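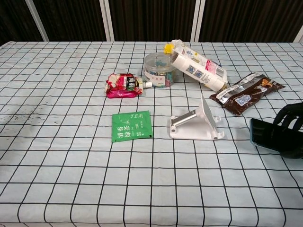

Saturday, December 16, 2023

In at the Brernard unit by nine. Today's job was the phone and stand task again, on the check cloth with the brown curtain behind. The gripper takes the phone and the aim is to get it on to the white folding stand. The rest of the table is clutter for the model to learn to ignore: the green tea sachet, the brown snack bag, the red drink pouch, the clear jar, the white bottle with the yellow cap.

I moved the clutter between runs and left the stand near the middle. Greststead want more variety in the layouts, so I turned the tea sachet a bit each time and swapped the bag and the bottle twice. There is a dirty patch on the left of the cloth. I have asked for a new one.

Got 20 good runs before lunch and threw out 2 where I let go too soon. That brings the set to 2,984. The target was 800 when we began in May, before Ghoneim changed the plan.

The phone is harder than the packets. It has to come in at a tilt or the fingers foul the back of the stand. My wrists ached by three, so I stopped and did labels – slow work, and the Gurora tool lost my last batch, which I had to type in again.

Bus home was late. Soup for tea. Must take my own chair cushion on Monday.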